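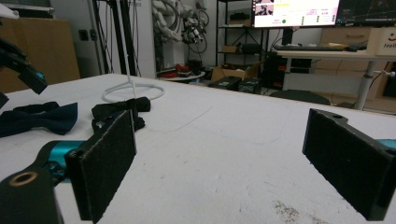 One of the evening staff wrote in to say that the accessories table should not have a sheet of its own, and that bow ties could go back on the general rental sheet with the cummerbunds and pocket squares. The suggestion was read and the sheet stays separate for now. The general sheet has no lines for tabletops or display stands, and that is where most of the comments below ended up.

BIRICO FORMALWEAR, ASTMONT BRANCH
Accessories Table: Inspection Checklist
Form 114
Inspection date: 11/10/2025
Area: back room, white table and the items kept on it
Last full inspection: May

How to mark the form
Write OK, FIX, or PULL next to each line. FIX means the item can stay on the table while the work is done. PULL means it goes in the repair bin before the end of the shift. If a line does not apply, write N/A. Do not leave a line blank. Comments go under the line they belong to.

SECTION A. TABLETOP

A1. Surface wiped down before any fabric is laid on it
OK
Comment: Damp cloth, then dry cloth. No spray polish on this table.

A2. Pencil marks
FIX
Comment: There are faint gray lines on the white top, with one long curved line across the middle. Some smudging too. Pencil comes off on light fabric. White and ivory ties should not be laid on this table until the lines have been cleaned off. Use the soft eraser first, then the damp cloth. Going straight to the cloth spreads the gray.
Comment from second reader: Please use the paper pad for marking out. The pad is in the top drawer.

A3. Stains, scuffs, loose grit
FIX
Comment: One patch of brownish specks and scuffs. Tested with a dry white cloth and nothing came off on it. Marked FIX anyway as it could be hiding something newer the next time we look. Try the mild cleaner on it.

A4. Lint
FIX
Comment: Run the lint roller over the dark ties after they come up off the table, and again before bagging. Navy and black show everything.

A5. Edges and corners: splinters, snags, raised screws
OK
Comment: Checked by running an old nylon stocking along all edges. It did not catch. This is a better test than a bare hand.

A6. Table steady, does not rock
OK

A7. Nothing on the table that can leak or drip
OK
Comment: Keep drinks on the shelf by the door. This includes bottles with lids.

SECTION B. DISPLAY STAND

B1. Base sits flat on the table
OK
Comment: White stand, wire-ring base. The ring sits flat. If it starts to rock, look at the ring before you blame the table.

B2. Rod straight and tight in the base
OK
Comment: Hand tight only. The last stand was stripped by someone using pliers and could not be repaired.

B3. Coating whole, no chips or rust
OK
Comment: Check the inside of the ring as well as the outside. Rust on a white stand will mark a shirt collar, and we do not catch it until the customer does.

B4. Top of the rod covered or rounded
OK
Comment: The rod is thin and stands at face height for anyone leaning over the table. Keep the stand to the back when people are working at the front. If the cap comes off, mark PULL and do not use the stand without it.

B5. Load
N/A
Comment: Nothing was hanging on it at the time of the check. Normal use is one tie and one collar form. Jackets do not go on this stand.

SECTION C. BOW TIES ON THE TABLE

One line set for each tie. Two ties were out for this inspection.

Navy tie, tag 235

C1. Wings even and lying flat
OK
Comment: Good shape. Does not need pressing.

C2. Knot firm, centered, not pulled to one side
OK

C3. Stitching at the back of the knot
OK
Comment: Turn the tie over to check this. Looking at the front does not count.

C4. Neck strap and hook
OK
Comment: Hook opened and closed several times. It held each time. Bend it back by hand if it is slightly open, but do not bend the same hook more than once. Replace it.

C5. Stains, makeup, scent
OK
Comment: Check the underside of the wings. Makeup and sunscreen end up there more often than on the front.

Black tie, tag 358

C1. Wings even and lying flat
FIX
Comment: Wrinkled and bunched. Steam from the back at low heat, shape by hand, and let it cool flat for a few minutes before touching it again. Do not put the iron on it.

C2. Knot firm, centered, not pulled to one side
FIX
Comment: Hard to judge while the fabric is bunched. Check again after steaming. If the knot still leans, change this line to PULL.

C3. Stitching at the back of the knot
OK

C4. Neck strap and hook
FIX
Comment: Slider is stiff. It moves, but a customer will pull on it too hard. Try a new slider from the Mészáros box. The Firwood sliders are a little too wide for this strap.

C5. Stains, makeup, scent
OK

SECTION D. TOOLS AND SMALL PARTS

D1. Pins counted out and counted back in
OK
Comment: Pins stay in the magnetic dish. If the count is short, go over the ties and the floor with the magnet before anything is bagged. No exceptions for busy days.

D2. Scissors closed and in the holder
OK

D3. Steamer unplugged when not in use
OK
Comment: The steamer belongs on the side shelf. It should not be set down on the white table, hot or cold.

D4. Steamer cord and plug
OK
Comment: No cracks, no tape. A taped cord is an automatic PULL even if it works.

D5. Steamer water
FIX
Comment: Tank had been left full. Empty it at the end of the day. We had brown drips on a dress shirt in the spring from old water.

D6. Spare hooks and sliders sorted
FIX
Comment: Mészáros and Firwood parts were mixed in one box. Sort them and label both lids.

SECTION E. FLOOR AND WALKWAY

E1. Floor clear on the sides people walk
OK

E2. Cords run behind furniture, none across the walkway
OK

E3. Floor checked for dropped pins and hooks
OK
Comment: Sweep toward the wall and use the magnet on what you sweep up.

E4. Light good enough to match dark colors
FIX
Comment: Navy and black get mixed up at this table after dark. It has happened with orders for whole wedding parties. Put the two side by side under the daylight lamp before bagging, and read the tag out loud. The lamp bulb is weak and a new one is on order.

ACTIONS CARRIED FORWARD

Clean pencil lines off the tabletop (A2). Before the next light-colored order.
Try mild cleaner on the brown specks (A3). Any quiet hour.
Steam the black tie, then recheck the knot (C1, C2, tag 358). Next shift.
Change the slider on the same tie (C4). Next shift.
Empty the steamer tank (D5). Done while the form was being filled in.
Sort and label spare parts (D6). End of the week.
Fit the new lamp bulb (E4). When it arrives.

COMMENTS ADDED AFTER POSTING

Comment 1
On A2, the eraser worked on the short marks but the long curved line is still faintly there. I stopped so I would not dull the surface. Can we put a white cloth over that part for ivory ties?

Reply: Yes, if the cloth is clean and changed each day. Leave A2 at FIX until the line is gone.

Comment 2
Please add a line for tags. A tie came back last month with no tag and spent two shifts on the table before it was matched to an order.

Reply: Added to the next printing as C6, "Tag present and readable." Until then, write it in by hand under C5.

Comment 3
The stand gets moved to the front every time the table is wiped. I have been moving it back. It would help to mark the spot, though not with pencil.

Reply: A small piece of white tape under the ring is fine. Check the tape when you check B1, and change it when it gets dirty.

Comment 4
Black tie steamed and the wings came out well. Knot is straight, so C2 can go to OK. I have not done the slider. None of the Mészáros ones in black are left, only white.

Reply: C1 and C2 changed to OK. C4 stays at FIX. Do not rent the tie out with a white slider. Black ones have been added to the parts order along with the bulb.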